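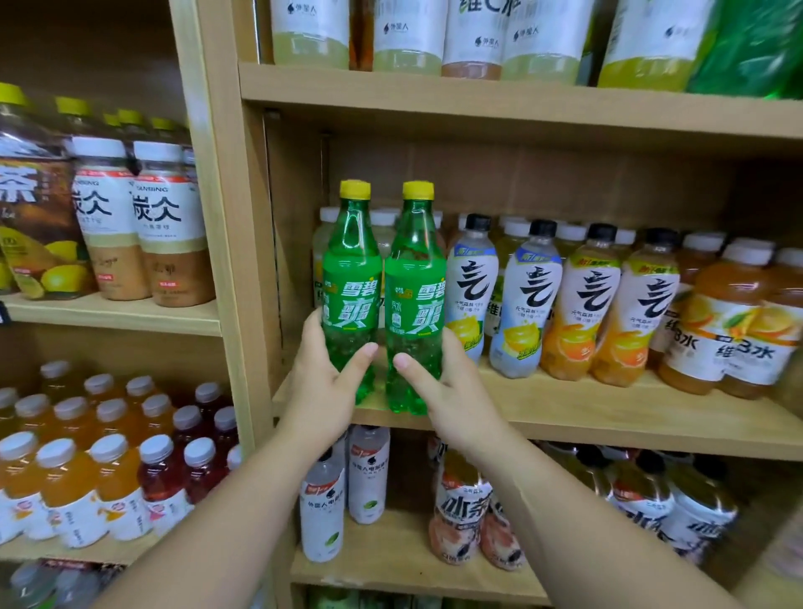
Áine Ní Chonaill wrote in to ask why fizzy drinks hiss when you open them. I love this question! The fizz is a gas called carbon dioxide, and it gets squeezed into the drink before the cap goes on. Twist the cap and the gas rushes out (psssst!), and the bubbles start racing up.

So what about iced tea? Most kinds have no gas added, so they stay quiet and flat.
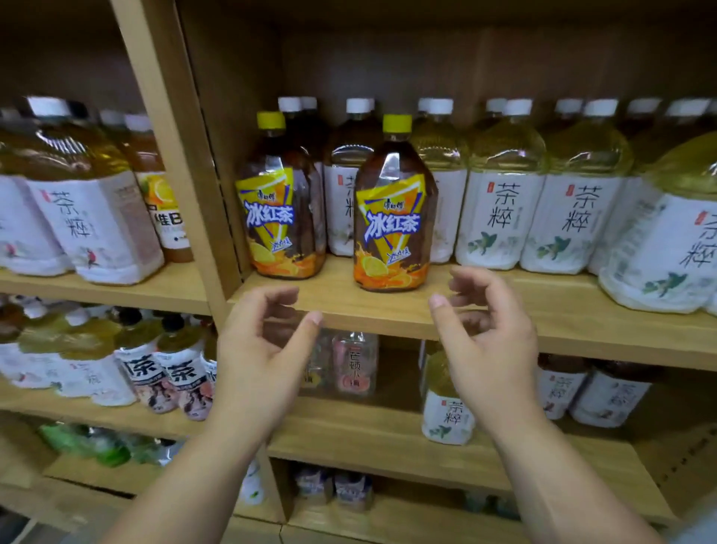 Tea gets its color from leaves soaked in water. Black tea and green tea can even come from the same kind of plant! The leaves for black tea are left in the air longer, and they turn dark, a bit like a cut apple does.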